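Jomum Kitchen and Small Appliance List
July 2024
Subject: Re: Smell in a countertop microwave, and what to wipe it with
From: Subramaniam

The message I'm replying to is quoted in part below.

> We moved into a furnished place in March and the microwave it came with has
> a stale popcorn smell that I can't get rid of. I have done the bowl of
> lemon water 3 times now. It helps for a day and then the smell is back.
> My other question is about the panel on the inside wall that looks like
> cardboard. Is that supposed to come off for cleaning? My neighbor says to
> pull it out and wash it in the sink and I don't want to wreck anything.
> Last thing, ours still has the stickers on top. Leave them or peel them?

I'll take these out of order, starting with the panel.

Do not wash it in the sink, and do not pull it out unless your manual says you can. That panel is the waveguide cover. On most of the ones I have owned it was mica sheet, which flakes, soaks up water and doesn't dry out well. If grease gets into it and stays there it can start to burn in one spot, and then you see sparks. Unplug the oven, wipe the panel gently with a cloth that has been wrung out until it barely feels damp, and then go over it with a dry one. If there is a brown or black burned patch on it, stop using the oven and get a new cover cut to the right size. I bought a replacement from Olden Parts a few years ago for a different oven and it came in a flat envelope for less than the cost of lunch.

On the smell. Lemon water loosens things up but it doesn't remove anything by itself. You have to wipe while the walls are still steamy, and most people wipe the floor and the back and call it done. The places I have found old grease, in order of how often:

The inside face of the door, mainly the lower edge where it meets the frame.
The front frame around the opening, where the door closes against it.
The ceiling of the cavity.
The underside of the glass plate and the ring or coupling it sits on.
The vents on the outside, which catch kitchen grease from the stove and have nothing to do with what you cooked in the oven.

The ceiling is the one I would bet on. You can't see it standing up. Get down to where your eyes are level with the opening, or run a white paper towel over it and look at the towel.

We just went through this with the one in our break room at Flotden. It's a plain countertop oven with one dial and a small set of buttons, and it gets used by everybody on the floor. I keep it on a bare table with nothing stacked on it so that the vents can breathe and so that there is room to set down a hot bowl.
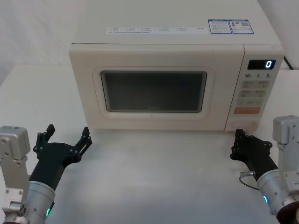 The break room microwave at Flotden, door shut.

As for the stickers, we left ours on. If the ones on yours are the kind with cooking symbols or a code to scan, take a picture of them with your phone before you do anything else, then peel them if they bother you. Warm the strip with a hair dryer on low, pull slowly from one corner, and take the leftover glue off with a little cooking oil and then dish soap. Don't use acetone or nail polish remover on a painted or plastic case. I did that once and it left a dull patch the size of my thumb. Any label on the back or inside the door frame with the model number, wattage or a safety warning should stay where it is no matter how ugly it looks. You will need that number the day you want to order a part.

Now the wiping itself. This is what I do, and it takes me 49 minutes including the waiting.

Put two cups of water in a glass bowl with two spoons of white vinegar. I like vinegar better than lemon for popcorn smell. Put a wooden spoon in the bowl so that the water doesn't superheat and jump when you touch it. Run it for 6 minutes and then leave the door closed for another ten. Lift the bowl out with oven mitts. Take out the glass plate and the ring and put them in the sink to soak in hot soapy water.

Unplug the oven and work from the ceiling down. Use a soft cloth, folded, and refold to a clean side as soon as the one you are using turns yellow. I use plain white cotton for this job and no other color, so I can tell when I have stopped picking anything up. Paper towels work but you will go through a stack of them and they leave lint on the frame.
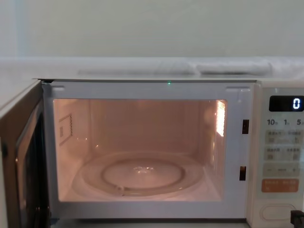
After the walls I do the door and the frame with a new cloth, dry everything, and leave the door standing open for an hour or so with the oven still unplugged. I think that last hour matters more than the vinegar does. A lot of stale smell is plain moisture shut up in a small box overnight. If your kitchen is short on room the open door will be in the way, so pick a time when you aren't cooking.

If the smell is still there after two rounds, try an open dish of baking soda on the plate overnight. Take it out in the morning before anybody heats coffee. Coffee grounds also work but then you have an oven that smells of coffee grounds. I have not had any luck with charcoal bags.

Things I would stay away from: oven cleaner of any kind, scouring pads, powder cleansers, and bleach wipes on the door seal area. Also don't spray anything straight into the cavity. Spray the cloth. The small holes on the side walls go through to the lamp or the fan and you don't want liquid in there.

If you smell something hot and electrical, as opposed to stale food, none of this applies. Unplug it and have it looked at, or replace it. Don't take the outer case off yourself. There is a capacitor in there that can hold a charge long after the plug is out.

One question back to you – does the smell get stronger when the oven is running, or only when you first open the door? If it's when it runs, I would look at the outside vents next and at the wall behind the oven. Ours had a greasy strip on the wall in the old kitchen, and we blamed the microwave for months.

There was also a long thread on door seals a while back. Search the list archive for message 3,098 and read down from there. The part about wiping the hinge side is worth your time.

Let us know how the second round goes, and post the model number if you find it.

Subramaniam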